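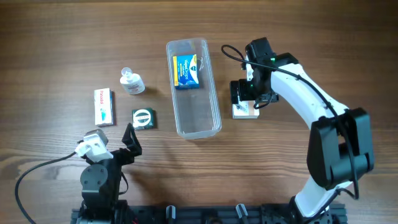
ABOUT THE COLLEGE

About > Our College > History and Purpose

Clukumine College of Community Languages is an independent, non-profit school offering evening and weekend instruction to adults and senior secondary students. Classes are held at our Trivley campus and, during school terms, in borrowed classrooms at Amaral. Enrolment for the current year stands at 839 students across Portuguese, Greek, Vietnamese, Auslan and English for new arrivals.

The College was founded by Ilídio Leitão, who taught the first Portuguese class in the Trivley parish hall to families whose children had begun answering them in English. Courses for beginners were added at the request of neighbours, and the College was incorporated soon afterwards. Mr Leitão remains a member of the Board and continues to mark the final oral assessments each July.

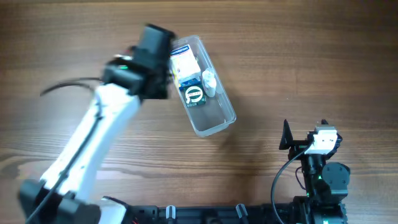 Rafferty Castellanos wrote to the Board that he had enrolled to speak with his grandmother and stayed for the grammar, which he had not expected to enjoy, and asked whether the advanced stream might run on Saturdays. It now does.

Teaching is organised in small groups, with placement by interview. No written test is required for entry. Students progress through four levels, and those completing the fourth may sit an external examination at their own expense — the College provides preparation classes but does not itself award a public qualification.

The library holds 653 titles for loan, including a collection of children's readers donated by families of former students. Borrowing is open to any resident of the municipality on presentation of a library card.

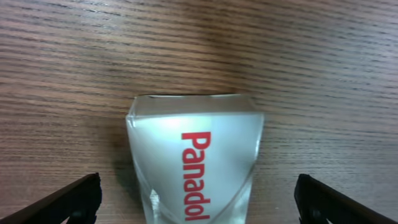
One parent, in a letter to the office, asked that the homework club be kept open through the winter break, as her sons had nowhere quiet to read. The Board has agreed to a reduced timetable, and details are available from reception.

Fees are reviewed annually. Concession places are available in every course, and applications are treated in confidence.

Filed under: Our College, Governance, Community

Related pages
Term dates and enrolment
Concession places
Borrowing from the library
Getting to the Trivley campus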